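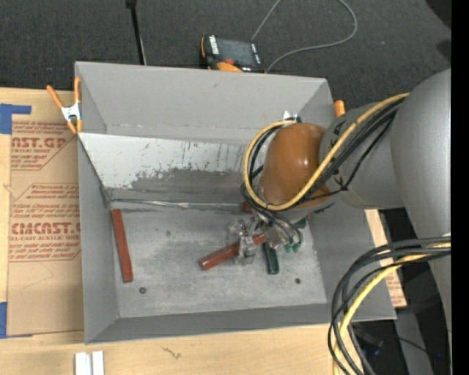 Grey metal bin, worn floor

Viredberg Community Forum > Site & Policy > Privacy statement, draft revision

tluong
Posted 13 November 2018

The revised privacy statement went up in the documents area last night. I have read it against the current one and have queries on three clauses. Posting here so the answers are on record.

Clause 3, collection. The old text listed what the sign-up form takes: name, email, postcode. The new text says "information you provide or that is generated by your use of the site". That would cover server logs, search terms and private messages. Is that the intention?

Clause 7, disclosure. Hirkell is named as hosting provider. Pirard isn't named anywhere, although the newsletter has gone out through Pirard since March.

Clause 10, retention. "As long as reasonably necessary." The old clause gave a period. Why was it taken out?

Tài Lương

---

nuria_a (moderator)

Taking them in order.

Clause 3: yes, it is meant to include logs. The software has always written IP addresses to a log and the old statement didn't mention it, so the old statement was incomplete. Private messages are stored in the database because there is no other way to deliver them. Moderators can't open them from the admin panel.

Clause 7: oversight. Pirard will be added.

Clause 10: the wording came from the template Kahsay supplied. I don't have a strong view on it.

---

shewit.b

"Can't open them from the admin panel" is a narrow statement. Can anyone with database access read them?

---

nuria_a (moderator)

Yes. Two people have database access, Elaheh and me. Messages are stored as plain text. Same as most forum packages.

---

shewit.b

Then the statement should say so. Many members will assume a private message is private in the ordinary sense. One sentence would do: "Private messages are not encrypted and can be read by persons with administrative access to the database."

---

L_Berhe

I'd leave it out. A privacy statement sets out what is collected, what it's used for and who gets it. Storage format belongs in the help pages. If you start listing technical properties in the statement you have to amend it with every upgrade, and each amendment means notifying the full membership. At last count that was 3692 accounts, a good share of them with dead email addresses.

---

shewit.b

I'm not asking for the storage format. I'm asking for who can read it. Access by a person is a use.

---

L_Berhe

Access in principle isn't use. If an administrator reads messages, that is a use and should be disclosed. If they have credentials which would allow it and don't do it, there is nothing to disclose beyond what clause 3 already says. I do accept that clause 3 is vague on this.

---

tluong

Could we settle it by splitting clause 3? Part (a) what you give us, part (b) what the software records. Messages go in (a), logs in (b). Shewit's sentence could then sit under (a) without referring to any particular software.

On clause 10 I would still like a figure. "Reasonably necessary" can't be checked by a member. If I close my account I should be able to work out the date on which my record is gone.

---

elaheh_f (admin)

Some facts on retention, as I run the backups.

Web server logs rotate and are overwritten after 10 days.
Closed accounts are flagged straight away and purged in a batch job on the first of the month.
Posts stay, with the user name replaced by "former member".
Backups are held at Hirkell for 3 months. A purged account will exist in a backup until that backup expires. I don't edit backups.

So a single figure would be wrong. A short table would be right. I can write it.

I agree with Shewit on messages, for what it's worth. I'd rather members knew.

---

tluong

A table is better than what I asked for. Does the purge remove the address at Pirard as well? The unsubscribe link and the account closure look like separate systems to me.

---

elaheh_f (admin)

They are separate. Closing an account does not unsubscribe you. I've been doing it by hand from the purge list, and I wouldn't swear I've caught every one. It needs to go in the text or be automated. In the text for now.

---

L_Berhe

No objection to the split, or to the table if it goes in a schedule that can be updated without a full notice. I still think the message sentence is out of place but I won't hold up the draft over it.

---

shewit.b

A schedule that can change without notice defeats the purpose. Shorter retention without notice, fine. Longer retention, notice required.

---

L_Berhe

Agreed on that.

---

nuria_a (moderator)

Changes for the next draft: clause 3 split as Tài has it, with Shewit's sentence under (a). Pirard added to clause 7, plus a line saying newsletter subscriptions must be cancelled separately. Clause 10 replaced by a reference to a schedule, Elaheh to supply the table, notice required for any increase.

The current statement remains in force until the new one is posted. Comments on the cookie clause in a separate thread please, that one has its own problems.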